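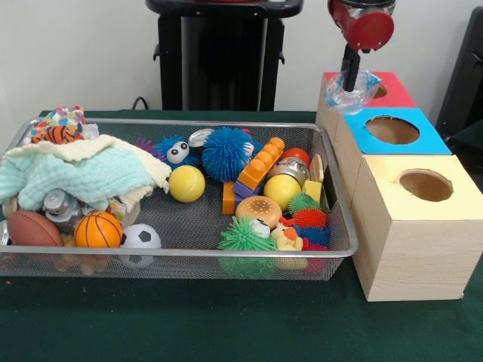

つかみ動作の作業台。グリッパーが透明な袋を持っています(ドラレックス、ルンドン作業室)

ロボットアーム作業規則「Clino」第2版の確認作業に参加してくださる方を募集します

Dralex(ドラレックス)では、卓上のロボットアームで小物をつかみ、移す作業について、社内の規則をまとめています。規則の名前は Clino といいます。初版は技術者だけで書きました。使い始めてみますと、言葉がむずかしい、手順の順番が現場と合わない、という意見を多くいただきました。初版の期間中に集まった作業メモは789件あります。第2版では、このメモを読みながら、実際に作業台の前に立つ方といっしょに文章を直したいと考えています。

ロボットの経験は問いません。むしろ、初めて読む方がどこで止まるかを知りたいです。

■ していただくこと

参加者の方には、Clino 第2版の案(全33条)を読み、その通りに作業台を準備し、作業を見守り、終わりに記録を書いていただきます。プログラムを書く仕事はありません。アームの操作は、最初の説明会を受けた方だけが行います。

主な内容は次の通りです。

・作業前の点検。非常停止ボタン、ケーブルの通り道、台の上の忘れ物を確認します。
・物の準備。ボール、ぬいぐるみ、布、ブロックなど、形とやわらかさの違う物を、準備表に従ってトレイに入れます。
・作業中の見守り。アームが動いている間は、床の線の外に立ちます。
・つかみ損ね、落下、引っかかりの記録。
・規則の文章について、分かりにくい所に印を付け、短い意見を書くこと。

■ 第2版で特に見ていただきたい点

一つ目は、やわらかい物と透明な物の扱いです。初版には「対象物を適切に配置する」としか書いてありませんでした。布はたたむのか、丸めるのか、トレイのふちにかかってもよいのか、人によって答えが違いました。第2版の案では、布がふちから出ることを認め、そのかわり記録用紙に書くことにしています。透明な袋については、別の条を作りました。

二つ目は、手を入れてよい時の決め方です。アームが止まって見えても、次の動きを待っているだけの場合があります。案では、停止の表示を確認し、声を出して「止まりました」と言い、相手の返事を聞いてから手を入れる、と決めました。この声かけが毎回できるかどうか、長い時間の作業で試してください。

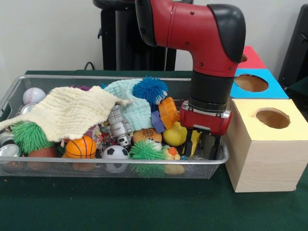 三つ目は、物が重なっている時の中断の基準です。指が下の物に当たりそうな時、見守りの人がすぐ止めるのか、それとも動作の終わりまで待つのか。初版では現場の判断に任せていましたが、判断を一人に任せることは、慣れていない方には重い負担でした。案の第14条に、止める場合を文で書いてあります。迷った時は止める、という一文も入れました。止めたことで評価が下がることは決してありません。

四つ目は、物の交換と清掃です。ボールや布の汚れ、とがった部分の有無をいつ確かめるか、どの箱に戻すかを決めます。ここはまだ案が弱いと感じています。ご家庭や別の職場での工夫がありましたら、ぜひ教えてください。

■ 応募できる方

・18歳以上の方
・日本語の文章(A4で2枚ほど)を読み、短い感想を書ける方
・1回3時間の立ち仕事と座り仕事に無理のない方(途中で休憩があります)
・長い髪はまとめ、ひも付きの名札や腕の飾りを外して作業できる方

日本語が母語でない方も歓迎します。この募集文を書いている私も母語ではありません。やさしい日本語で読める規則にすることは、第2版の大事な目的の一つです。左利きの方のご意見も不足していますので、お待ちしています。

■ 条件

場所:Dralex ルンドン作業室
時間:午前の組 9時30分から12時30分まで、午後の組 14時から17時まで
回数:説明会1回と作業4回。続けて来られない場合はご相談ください。
謝礼:1時間につき1,254円。説明会の時間も同じ額をお支払いします。
交通費:1日3,000円を上限として、実際にかかった金額
服装:動きやすい服、かかとのある靴。手袋は使いません。指先の感覚が変わり、物の準備に時間がかかるためです。

■ 安全と個人情報について

説明会では、非常停止の練習を全員に行っていただきます。練習が終わるまで、床の線の中には入れません。体調が悪い時は、当日の朝でも遠慮なくお休みください。

作業台の上は固定カメラで記録します。参加者の顔を写す目的はありませんが、手や腕が入ることはあります。記録の使い方は同意書に書いてありますので、よく読んでから署名をお願いいたします。途中で参加をやめることもできます。その場合も、それまでの時間の謝礼はお支払いします。

■ 応募の方法

応募用紙に、お名前、連絡先、希望の組、そして「説明書を読んで困った経験」を200字以内で書いてお送りください。経験は家電でも役所の書類でも構いません。用紙は Dralex の受付と、共同で規則の確認をしている Seneviratne の窓口に置いてあります。提出もどちらの窓口でもできます。

締め切りは2019年2月22日です。結果は、応募された方全員に書面でお知らせします。

第2版は8月に公開する予定です。ご希望の方には、完成した冊子を一冊お送りしますので、応募用紙の最後の欄に丸を付けてください。

Dralex 作業規則 Clino 担当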